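Module notes, week 2: reading an income statement
Prepared by Nusrat Bhuiyan. Bring a calculator.

**1. Revenue and loss**

Revenue is the value of goods or services sold in the period. A firm can raise its revenue and lose more money at the same time if its costs grow faster than its sales. The figures below are for Grorbridge, a delivery firm, in millions of pounds.

| | Year 1 | Year 2 |
|---|---|---|
| Revenue | 40 | 56 |
| Cost of sales | 30 | 44 |
| Operating costs | 14 | 20 |
| Operating loss | (4) | (8) |

Revenue rose by 40 per cent. The operating loss doubled. Gross margin fell from 25 per cent to 21.4 per cent, so the fault does not lie only in overheads.

**2. One-off items**

Check the notes to the accounts before comparing years. Share awards to staff at the time of a listing are often booked in a single quarter. Kodikara reports such awards on a separate line; Flarnix includes them in operating costs. The two sets of figures cannot be compared until one has been restated.

**3. Cash**

An operating loss is not a cash outflow. Depreciation reduces profit but no money leaves the firm in that period. Customers who pay late have the opposite effect: the sale is counted, the cash is missing. Start from the operating result, add back depreciation, then adjust for changes in stock, debtors and creditors.
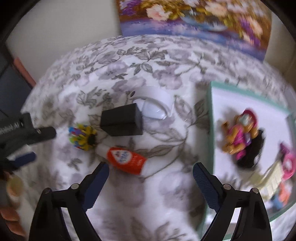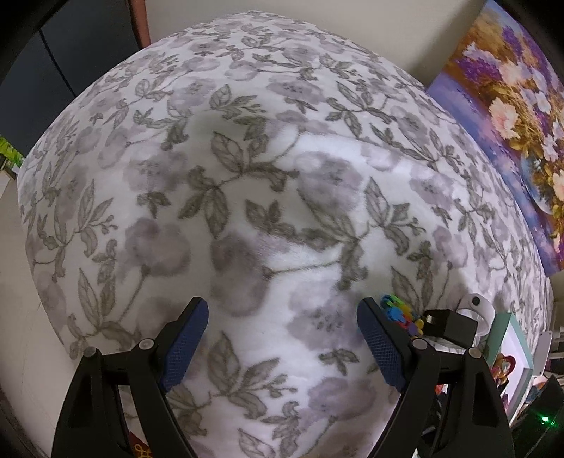

**4. Exercise**

Using the Jirex accounts in the reader, work out gross margin for both years and restate operating costs without the share awards. Show each step. Round to one decimal place.

Hand in written answers to Moushumi Wickramasinghe before the June revision class. Section 3 will be taken further next week, with leases.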